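Dustance Two-Arm Unit for Laundry Rooms — Planning and Budget

Offered by Kiner. Price list valid from 3rd January.

The Dustance is made for guest houses, care homes and small laundries which want help with carrying baskets. Before you ask for a quotation, please read this page and measure your room.
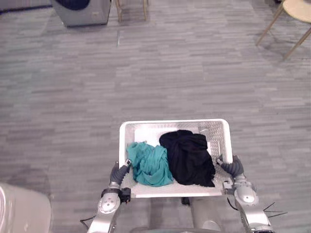 Carrying work: one basket, one gripper on each side.

What to include in your budget

The base price covers the body, 2 arms and one pair of segmented grippers. Spare fingers are ordered separately, item 163 in the Wouters parts list. We advise to keep one spare pair in the house, because delivery can take around 13 working days.

Baskets are not included. A rigid basket with a solid rim is the best choice — soft bags are not supported. You may keep the baskets you already have if they are of this type.

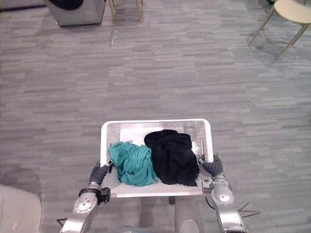

Floor and free space

Plan a free path of 100 cm between the machines and any chairs or tables. Plank floors are fine when they are level. Thick rugs should be removed from the path.

Ordering

Units ordered before the end of February are installed by our partner Lellden, and one day of staff training is part of the price. For a site visit or a written offer, please contact Nurhan Başaran at the Kiner sales desk.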